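Sestley Opens Registration for Fall Home Kitchen Course

Twenty places available in each group; first sessions begin in October 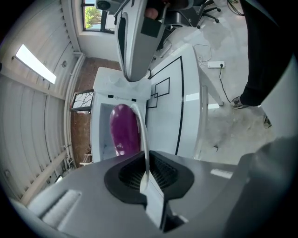

SESTLEY – The Inga Center for Home Cooking announced today that registration is open for its fall course on everyday vegetables and small countertop appliances. The program is intended for adults who cook at home in apartments and shared houses, where counter space is limited and a full-size oven may not be available.

The course consists of 20 sessions, held on Thursday evenings at 6:30 p.m. in the Center's teaching kitchen on Catach Street. Each group is limited to 20 participants. Eggplant is the subject of the opening unit, followed by winter squash, cabbage, peppers and root vegetables.

"Eggplant is the vegetable our members ask about most often," said Marisol Bermúdez, director of the Center. "Many of them buy one, leave it in the refrigerator for a week and then throw it away. We would like them to leave the first evening knowing how to choose one, how to store it and how to have it on the table the same night."

Participants in the opening unit will learn to select eggplants by weight and by the condition of the skin, which should be smooth, glossy and firm. They will practice cutting the vegetable into rounds, cubes and lengthwise halves, and will compare results with and without salting. Whole eggplants will be cooked as well. Participants will be shown how to pierce the skin before cooking and how to judge doneness by touch.

A portion of every session is set aside for the appliances themselves. Instruction covers how much food a small cooking compartment can reasonably hold, how to leave room for air to move and how to clean the interior after use. Participants may bring the manual for an appliance they own and review its settings with an instructor.

The curriculum was written by Fidelina Tello, who leads the Center's adult classes, together with Khalil Darwish, a former school kitchen manager. It draws on a survey of Center members conducted last spring, in which 2,472 households reported on what they cook during the week and what equipment they use. Respondents named lack of space and lack of time as their main difficulties.

"People told us that they did not want restaurant recipes," said Mr. Darwish. "They wanted supper for two or three, made with one appliance and one knife. The recipes were chosen on that basis."

A printed booklet containing 41 recipes will be given to each participant at the first session and is included in the course fee. Aprons, knives and cutting boards are provided. Participants with food allergies are asked to notify the Center at the time of registration.

Produce for the course will be supplied by Flesska Farm, which also holds a weekly stand outside the Center through the end of October.

Registration may be completed in person at the front desk or by telephone during business hours. Members of the Center receive priority until the end of the first week, after which any remaining places will be offered to the general public. Reduced fees are available on request.

Press inquiries should be directed to Percy Mamani, Communications Office, Inga Center for Home Cooking, Sestley.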